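4. Déposer une question citoyenne au conseil communal

Ce chapitre suppose que votre compte Simura est activé. Sinon, retournez au chapitre 3, et bon courage.

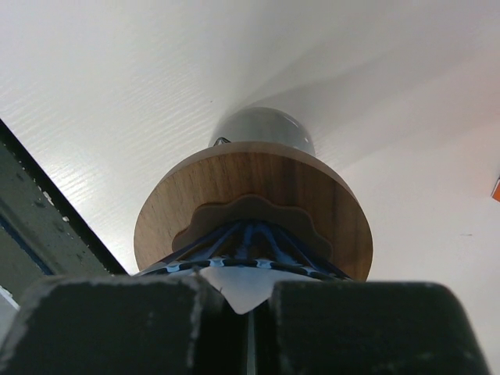
Disque de bois sous ampoule de verre.

4.1 Cliquez sur « Interpellation », puis choisissez le quartier (Bultthorpe ou Avwood).
4.2 Rédigez la question : jusqu'à 598 caractères, espaces compris. L'indignation compte aussi.
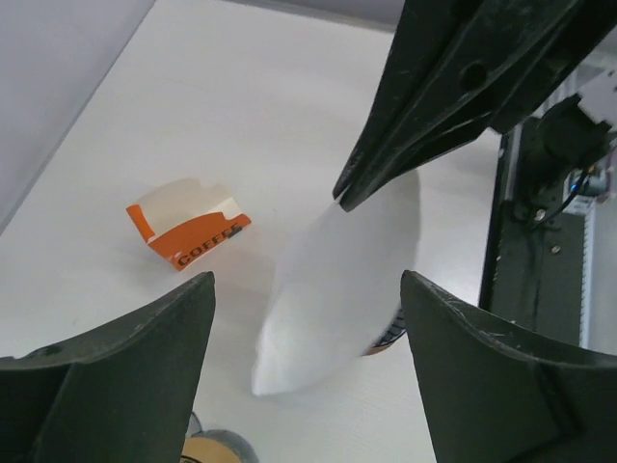

Gobelet en papier, couché.

4.3 Joignez les signatures. Il en faut 161 pour Avwood, 230 pour Bultthorpe, où l'on se plaint davantage.

Attention : une signature illisible est rejetée. Celle du bourgmestre l'a été.

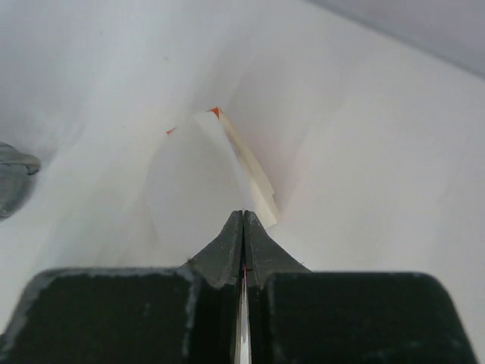

4.4 Validez l'envoi. Le greffe accuse réception, puis transmet à l'échevin compétent, s'il s'en trouve un. Les deux moitiés sombres qui se rejoignent sur une étroite ligne verticale donnent une bonne idée de la majorité vue de face. Ne renvoyez pas le formulaire entre-temps : chaque doublon repart en fin de file.

4.5 Notez le numéro de dossier. Sans lui, Thijs Vandenberghe, au guichet, ne peut rien pour vous. Avec lui, il compatit.

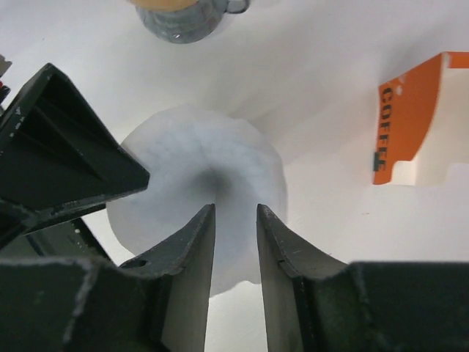
Rondeur blanche, creux au centre.

Remarque : la réponse écrite est publiée en avril.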